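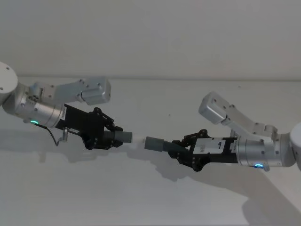 Rok Atanasov told us at the end of our very first walk that he had enjoyed the fortress, could have done without the second fortress, and wondered if anyone had thought of stopping for lunch. We had not. We have stopped for lunch on every tour since, and it remains the part people write to us about.

About Fillonus Day Tours

Fillonus runs one-day history trips out of Momar, by minibus and on foot, from spring until the end of October. We started with one route, a hired van and a guide who had read a great deal and wanted you to know it. The guide is still with us. She has been asked to breathe between centuries.

We now have three routes. The Old Chamoun day is the one most visitors choose: the town walls, the dyers' quarter, the covered market and the bridge, which according to the stone over its middle arch was finished in 1608 and according to everybody who lives next to it has never been finished at all. The Zomel day goes up into the hills to the monastery and comes back by way of a village that makes very good cheese and very bad postcards. The third route is called the Two Fortresses. We kept it out of stubbornness, and it has a small but loyal following.
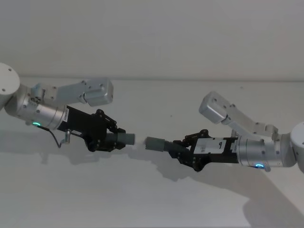

Fillonus Day Tours, Momar. Open all season.

How we do things

Groups are small by the standards of the trade. We take up to 40 people on the Chamoun day, split between guides, and far fewer on the other two, where the road has its own views on large vehicles. You will be given a headset if the group is big. If it isn't, the guide will simply talk to you, as guides used to.

We leave at 7.30 in the morning. We know. The alternative is arriving at the walls at the same moment as every coach in the region, and we tried that for a whole August. You will be back in Momar by early evening, with time to change your shoes before dinner.

The climb to the monastery at Zomel is 702 steps, and there is no lift, donkey or secret back way, though we are asked about all three. Anyone who would sooner not climb can stay in the lower courtyard with the frescoes and a pot of tea. Several of our regulars have never been to the top and speak of it warmly.

Who we are

Retno Santoso founded the company and still leads the Chamoun day most weeks. She also answers the telephone, so if it rings for a long time she is probably on the bridge. Our guides are all licensed and all live locally, and they disagree with one another about nearly everything before the great fire. Take two tours and you will hear two versions. We don't offer a refund on either.

Booking

Seats can be booked by telephone or at our office behind the bus station in Momar, up the stairs and past the shoe repairer. Entrance fees and lunch are in the price. Cheese is extra.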